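Reva 670 folding shopping trolley: a reluctant review

I held out against a shopping trolley for years on grounds of vanity. Then the lift in our building went out of service one Saturday, I carried a week's food up five flights in two carrier bags, and by Monday's physio appointment vanity had gone off the boil.

The Reva 670 is the middle one in the range. It holds 36 litres, folds almost flat and comes in a green that Reva calls Forest and my neighbour Azra Vukčević calls hospital. Assembly means pushing the axle through until it clicks. Mine clicked on the third go, after I'd read the leaflet.

On pavements it's lovely. It tracks straight, the handle is high enough for tall people and the wheels are quiet. On cobbles it sounds like a drawer of cutlery falling downstairs, and eggs should travel separately.
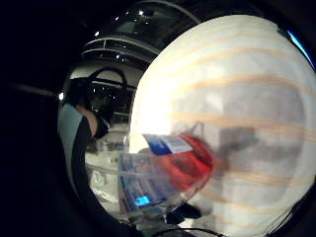
Soft packets on top, always.

My main grumble is the lid. It closes with a drawstring and a toggle, and the toggle lets go whenever it feels put upon. The older Berker I borrowed from Azra has a plain buckle, weighs more and has never once opened itself outside the chemist's. The Berker also leans to the left, so you choose your embarrassment.

Stairs are fine going up and undignified coming down. The inside pocket is the right size for keys and the wrong size for a phone.

Four stars, one off for the toggle. The lift is still broken.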